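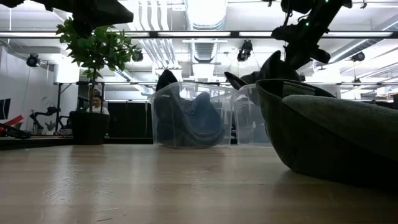
Fig. 1. Tabletop with two plastic bins and a potted plant.

Slow Leaks and Who Finds Them
Marichka Pavliuk, Diesel and Tire Service, second-year project
September 2026

I picked slow leaks for my project because I spent June riding along with the service truck at Merrick, and it felt like half our calls were for a tire that was "fine yesterday." I wanted to know where the air was going!

My supervisor at the shop, Ashton Rakena, let me log every slow-leak job that came in on farm trailers and medium-duty trucks. By the end I had 84 tires written down. For each one I put the pressure it arrived with, where the leak was, and how long it took me to find it (some of those times are embarrassing).

Punctures in the tread were the biggest group, no surprise there. What I didn't expect was the valves. I had 25 leaks at the valve stem or core, and a lot of those tires had already been topped off more than once by the owner. Another 13 were at the bead, mostly on trailers that sit outside all winter — rust builds up on the rim where the rubber is supposed to seal, and you can hear it hiss if the shop is quiet enough. The rest were sidewall cracks, plus a few I never found at all. I put those down as "unknown" and I'm still mad about two of them.

For finding leaks I mostly used soapy water in a spray bottle. The dunk tank is better on small wheels, but I'm not wrestling a tractor front into it by myself. Ashton's habit is to spray the valve first, every time, before even rolling the tire around to look for a nail. I started doing that partway through and my times came down to about 10 minutes on most jobs. I should have switched methods on a set date so I could compare properly. I didn't, so take that number as a rough one.

Cost was the part I ran out of time on. Evham, the grain hauler we see most, was going to share what they spend on road calls, and I never got the sheet from them. If somebody picks this up next year, start with that, and write down rim condition too. I only began noting rust after the first couple of weeks — those early pages in my log are pretty thin.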